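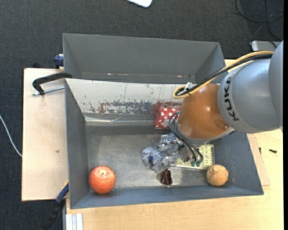 Quick one before I have to go and get the bread out. I said I'd write up the sorting and I've been putting it off since April, so.

Mum's flat then. Second floor, Parnis Street, one bedroom and a box room that nobody had seen the back of for years. She's fine by the way, people keep asking in a hushed voice – she's moved in with my aunt Senga and they are having a lovely time arguing about the heating. But the flat had to be emptied and I'm the one with the car.

First mistake. Started with the photographs. Don't. I lost a whole afternoon sat on the box room floor with a biscuit tin on my knee looking at people in cardigans. Got up at half six with a dead leg and one tin done. One! There were more tins under the bed.

Second mistake was bin bags. You can't see into them. Lewis put one lot out for the charity shop and one lot for the tip and left both lots in the hall, same black bags, same knots, and then went to move the van. You can guess. We got most of it back. The good tablecloth had gone, and I haven't told her, and if she's reading this, hello Mum, it's at the cleaners.

After that I used boxes with the lids off. Keep, family, charity, tip. There was a fifth for don't know yet and it was the fullest by miles. I think you have to have one though. I tried a morning without it and just stood there holding a fish kettle.

Kitchen was the easiest. I'd thought it'd be worst. But a kitchen is mostly things you've got already and hers were either better than mine or knackered, so it went fast. I swapped my colander for hers. Kept the wee knife with the burnt handle, the one she did potatoes with. Senga wanted the jam pan and took it away on the bus, on her knee, wouldn't wait for a lift.

The drawer in the hall table though. Every key she's ever owned, I reckon. Keys to the old house, keys to a car that was scrapped when I was at school, a padlock key with a label saying NOT SHED. What then? Mum didn't know either. She said keep it in case. So it's in my hall drawer now and that's how it happens isnt it.

Paper took longest. She kept every bill, in order, in those cardboard wallets, and a letter from the council from before I was born about a wall. I did it in three evenings with the radio on. Anything with money on it that was older than she needed got shredded, anything handwritten stayed. My shredder packed in the second night, went hot and smelled of hair, so I finished by tearing things up and soaking them in a bucket. Works well enough. Takes a day or two to go to porridge, stir it now and again.

Some things about selling, as a few of you asked. I put the big furniture up locally and hardly anyone wants a wardrobe. Not a brown one. The wardrobe went for nothing in the end to a student called something like Fin who brought four pals and took it down the stairs in bits, very polite, said thank you to the wardrobe I think. The sewing machine I asked 200 for and got it the same night. Could of asked more. The sideboard is still here, in my front room, with the telly on it, looking like it's always lived here.

Clothes. I left the clothes till last and then did them too quickly. Her coats smelled of her perfume and Polo mints and she isn't even dead, she was on the phone to me at the time, telling me which ones to send over, and I was still sniffling into a sleeve. Ridiculous. She wants the green one. The green one was the first thing I'd bagged, obviously, so that was the whole bag out on the carpet again.

Things I'd do the same – start early, stop at four. Eat something. One room with the door shut on the rest. Get somebody who isn't family for the last day, they don't pick things up and go oh.

Things I wouldn't. Take a car seat out for more space and forget where the bolts were put. Let Lewis label anything (he wrote BITS on six boxes). Promise the same clock to two cousins. That's not resolved and I'm not discussing it on here.

The last of it went last week. I hoovered, did the inside of the oven, took down the curtain wire. It looked much smaller with nothing in it, I'd expected the other way round. There was a patch on the wallpaper behind where the sideboard had been and it was still proper yellow, roses and all, and the rest had gone the colour of tea. Took a wee strip off at the edge for Mum. She's got it in her purse.

Next door's Mrs Keane came out to say cheerio and gave me a plant, so I left with one more thing than I meant to.

Right, bread. It's caught a bit on the bottom. Still to come, if I get time, the tins – I've got them all at my house now and I've no idea who half of these people are, so cousins, clear an evening. Bring your reading glasses. Not the clock.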